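Trastotley drinks table: README

Maintained by Liesbeth Nijs. Last touched in September, when the folder names were finally made to agree with each other.

What this is

A picture collection of one table being laid for cold drinks with citrus. The table is brown, the grid on it is blue tape, and the things that move around on the grid are the sort you'd find in any kitchen drawer or beside any pitcher: bowls, a cutting board, a spoon, a butter knife, lemon slices, a lime, ice. The full collection has 100 layouts in 13 folders. A layout is one arrangement of the things on the table. When something gets moved, that's a new layout, even if it was only the spoon. (We argued over the spoon. The spoon won.)

Contents

layouts/ holds the pictures, one subfolder per session
notes/ holds one text file per session, written by whoever laid the table
items.txt lists the names we use for things
old/ should be left alone

Names for things

Please use the words in items.txt. The first three sessions were labeled before the list existed, which is how one bowl came to be called green, mint, pistachio and, in a note I have decided to keep, "the toothpaste one." It is now green_bowl. The pink one is pink_bowl. Lemon slices are lemon_slice even when they overlap, and the lime is lime. The yellow knife is butter_knife. It isn't sharp and has never been asked to be. 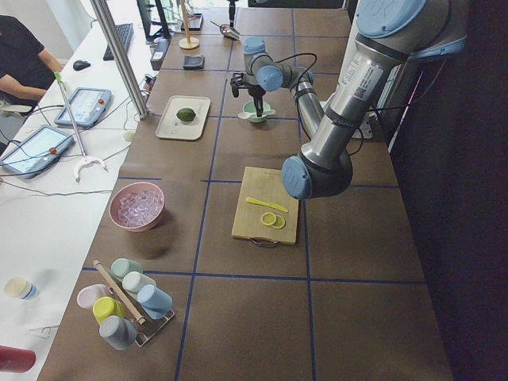 Does the ice get its own label, or does it belong to the bowl it's in?
It gets its own label, ice, and the bowl keeps its name as well. Label the ice once per bowl and leave the separate cubes alone.

The grid

Cells are called by row and column, starting from the near left corner. The tape was put down by hand, by me, late in the afternoon, with a ruler I trusted more than I should have. Treat a cell as whatever lies between the strips, including the strips that wander. If a strip has a break in it, carry the line across in your head. Do not measure the table from the tape. Kestel tried this and got four different widths for the same row, all of them correct.

Things that sit across a line go in the cell that holds most of them. If it's too close to call, write both cells with a slash between them. The cutting board is the usual offender. Bowls are placed by their base, so a bowl leaning over the tape still belongs to the cell it stands in.

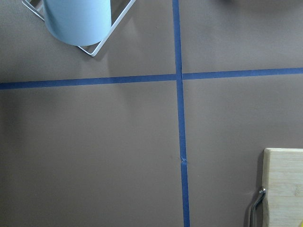 Strips get patched when they lift. A patch doesn't start a new session, but it should go in the notes with a time of day, along with a word on which line it was. "Fixed tape" is the full text of several existing notes and has helped no one.

Sessions

Each session starts with the table laid from a card. The cards were drawn up by Van Dijk, who has firm views on where a spoon goes, and they give a starting cell for each item. You have 15 minutes to lay the table and check it against the card. Most people need five and spend the other ten looking for the lime.

Slices are cut before the session and go straight onto the board. Swap them when they curl. Whole fruit can stay out all day. Ice goes last, for reasons that anyone who has put it out first will be able to supply.
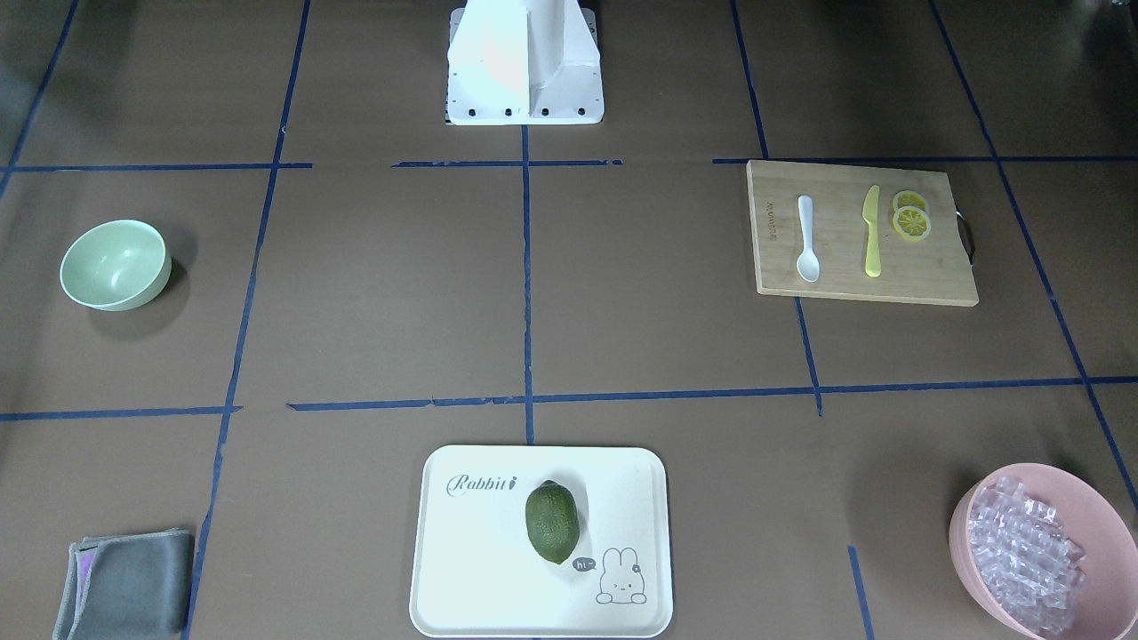
Orientation is recorded for the board, the knife and the spoon only. For the board, give the side the handle points to. For the knife, give the blade. For the spoon, give the bowl end, and please write "spoon bowl end" in full, because plain "bowl" sent Sosen's sorting script into the crockery for over a week.

Known problems

Two of the early folders use left and right as seen from the far side of the table. They're marked FLIPPED in the folder name. I have not fixed them because I'd have to fix the notes too, and the notes are worse.

Some note files mention a second lime. I have only ever bought one at a time.

The card for folder 13 is missing a corner. The spoon's starting cell was on it.

Corrections

Send them to Liesbeth with the folder name and layout number in the first line. Corrections to the color of green_bowl will be read and filed in old/.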